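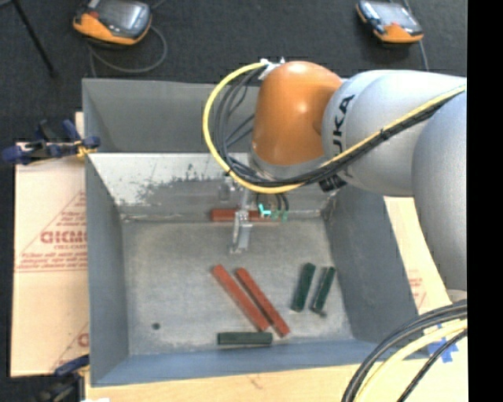 Bin Week at the Wukurura Shed

Welcome back to the gallery! This one has more words than usual and they aren't all cheerful. We had a proper fault on the bin-picking job, plus a scare that bothered me a lot more than the fault did, and a few of you have been asking what happened since Friederike mentioned it at the barbecue. So I've written the whole thing out, captions and all, and you can skim to the bit you care about.

Quick background for anyone new. Donmont sent us a job that sounds easy: take bars out of a metal bin, one at a time, and don't care which way they're lying. The arm looks down into the bin, picks a bar, goes in, grabs, comes out, puts it somewhere tidy. We run the picking program on Sarard, which I like a lot and have sworn at a lot. Dirk Ruppert did the gripper setup, Pascal Hamann looked after the program, and I was on general fussing (log book, tape, tea).

The bars

Three reddish-brown and three dark green. Rectangular ones, all mixed up together. When they're out in the open they're no trouble at all. The one we dreaded was always a bar hard up against the back wall, lying flat along the seam with the finger trying to get in beside it. The sides of the bin slope inward going down too, so you have less room at the bottom than you think you do from up top.

The bin

Grey metal, tall sides, and a floor that has seen things. It's scuffed and mottled all over and the inside of the back panel is shiny enough to throw reflections, which the program hated from day one. Pascal spent ages on that. I kept suggesting paint and he kept pretending he hadn't heard me.

What went wrong

We got through 98 picks on the first long run and I was already texting people about it. Then on the next one the arm went down beside the wall and the gripper finger caught the rim. It wasn't a crash exactly, more of a lean. There was a horrible creak, the arm tripped out on its force limit and sat there with the finger hooked over the edge, looking like it was waiting for a bus.

Our first thought was the program, naturally, and poor Pascal lost his whole afternoon to it. Everything checked out. The taught corner positions were fine, the finger length was fine. Then Dirk put a ruler on the bench and found that the bin wasn't where we'd left it. It had crept 8 mm.

That was the whole fault! Every time the finger nudged a bar against a wall, the bin got a tiny shove, and it was only sitting there on its own weight. One shove is nothing, you'd never see it. But do it over and over and the bin goes for a walk, and the robot still believes in the old position because that's what we told it.

I should own up here. Carola Ackermann asked me in the very first week whether the bin was held down, and I said it was heavy enough. It's in the log book in my handwriting.

The clamps

So now there are clamps on it. Blue and black ones, one biting on the upper left side and another down at the lower left corner. They aren't beautiful and the handles stick out over the board where you can bark your knuckles, but the bin doesn't move any more. Frauke Heitmann has drawn up a proper bolted base with locating stops, and Kleinschmidt are going to cut it for us. Until it turns up, we check the clamps by hand before every run and write it down. It takes no time at all and I don't know why I ever argued.

We also put the bin position check into the program, so it has a look at the rim now and then and stops itself if things don't line up. Pascal wanted it every pick, I wanted it every shift, and we've landed on every tenth pick, which neither of us is thrilled with.

The cables

Look at that yellow loop. It swings out to the left in a big lazy curve, tucks under the wrist and heads off back across the grey part of the arm, with a fat bunch of black cables hanging inside it. It needs slack or the wrist can't turn. Too much slack and it can get down where the work is. After the rim business we went through all the wrist angles at a crawl, with one of us watching only the cables, and found one pose near the left wall where the bundle brushed the rim. No damage that we could find. We've blocked that pose off in the program and it costs us a few picks in that corner, where the arm has to come at the bar from the other way round. I'd rather have the slower pick than a chewed cable, and so would Frauke, who does the ordering.

The controllers (please read this bit)

Right, the scare. Two handheld controllers, both orange and dark grey, both lying on the carpet behind the bench. You can probably see where this is going.

When the finger was hooked on the rim, we wanted to back the arm off gently, straight up, at slow speed. Dirk knelt down and picked up a controller. Pascal was leaning in at the side to see how the finger was sitting, and his hand was on the rim. Dirk pressed the enable and tried a little jog upward and nothing happened, so he went to try again, and that was when Carola (who had only come in to borrow a stapler) said very loudly, "Which one is that?"

It was the other one. It belongs to the second arm, further along the shed. The second arm was in automatic mode so it ignored him, thank goodness, and there was no one near it. But think it through. If it had been in manual, he'd have been moving a robot he wasn't looking at. And if anything had gone wrong with ours, the stop button in his hand would have been the stop button for a different machine.

No one was hurt. We all went and had a sit down, and I didn't feel like starting it up again that day and neither did anybody else.

What we've changed since:

Each controller gets a big number on the back and the same number goes on its arm. Boring, cheap, should have been there from the start.

They live on hooks, each beside its own robot. The floor isn't a home for anything with a stop button on it. The hooks are going up on Saturday, and until then it's one controller out at a time and the other stays on the shelf.

Hands out before anyone picks up a controller. You say "clear" and you wait until you hear "clear" back. Pascal felt silly doing it for about a day.

Recovery moves are capped at 78 mm and then you stop and look again, even if it's going beautifully.

Whoever is holding the controller reads its number out loud. Yes, even if you're on your own. Friederike has caught me forgetting twice and I've bought the biscuits both times.

How it's going now

Better! With the clamps on we've done over 200 picks in a row without the finger touching the rim. The back wall bar is still a pain, and I can't say the reflections are fixed, only that they're less bad in the mornings when the big door is shut. We had one stop from the new position check and it was a false one (a bar had ended up leaning where it wanted to see the rim), so that needs some work. Dirk is keen to try a thinner finger. I've asked him to wait until Frauke's base arrives so we're only changing one thing at a time, and he has agreed in the way that Dirk agrees to things.

A few of you asked if we told Donmont. We did, the same afternoon, both the bin and the controllers. They were decent about it and asked for a copy of our new start-up sheet, so if you've got suggestions for that sheet please send them to me before it gets laminated. I'm especially after ideas on the clamp check. At the moment it says "give it a good tug" and Carola reckons that isn't a measurement.

Comments (3)

Friederike M.
Good on you for writing up the controller part. We had two the same colour at my last place as well and ended up with coloured wrist straps on them. Happy to bring a couple in.

Frauke H.
The base drawing is with Kleinschmidt, they've got a question about hole spacing that I need Dirk for. Dirk, please answer your phone.

Pascal H.
It was the program's fault for nobody's afternoon but mine, I'd like that noted. Also the answer on the paint is still no.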